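Brurnine Teach Kit - hand guiding and remote control for your arm

412 shares | 9 comments

So you've got an arm and you want to show it how to do something without writing a page of code for every move. Good, that's what we built the Brurnine kit for, and it's the one I use myself when I'm testing. You get the leader handle, the wrist camera bracket, the foot switch and the Timine recording software, and it all goes back in one case when you're done (the foam is a bit tight, push the cable in first).

There are two ways to teach with it. Hand guiding is the one most people start with - you press the foot switch, the arm goes light, and you just walk it over to the thing you want picked up. The other is remote, where you hold the leader handle and the arm copies you. I like remote for anything with small parts, mostly because my own hands stay out of the wrist camera's view. A knuckle in the recording is a pain to trim later!

My favourite starter job is picking up toy cars. They're chunky, they've got wheels and odd curves, and a grip that's perfect on one will slide right off another.
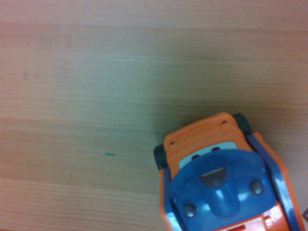 Go slow on the last bit of the approach. I know it feels silly crawling along when you can see exactly where you're headed, but the software samples your speed too, and if you rush the descent the arm will rush it when it plays back. I usually set the handle scaling to 2 for the big travel moves and then click it down for the grip. The scaling button is under your thumb, so you don't have to let go of anything.

You'll want more than 9 clean demonstrations before you bother training, and please move the toy between them. Turn it, shift it, swap it for a different colour. I was lazy about this when we were trying out the September update and ended up with an arm that was brilliant at one spot on the table and hopeless everywhere else.

The newer bracket fits most wrist flanges with six bolts, and the Nisbet adapter plate (sold separately, sorry) covers the odd ones. Once you're comfortable with one object on a bare bit of table, put a few other things around it and teach the same pick again.

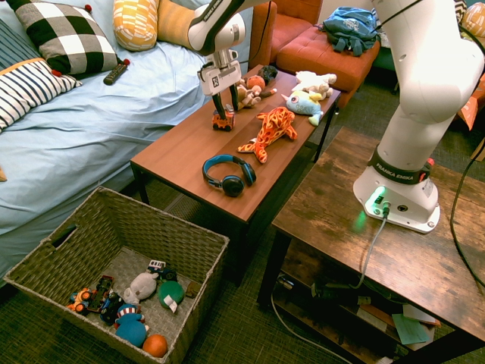 Jiltemeo: We've had ours for two months and the cluttered pickups were what sold me on remote. Hand guiding was fine for reaching, but I kept bumping the neighbouring toys with my elbow. Is there a left-handed version of the leader handle yet?

Yes, pick "left" from the handle menu at checkout, same price. The thumb button is mirrored and everything else is the same.

Share | 9 comments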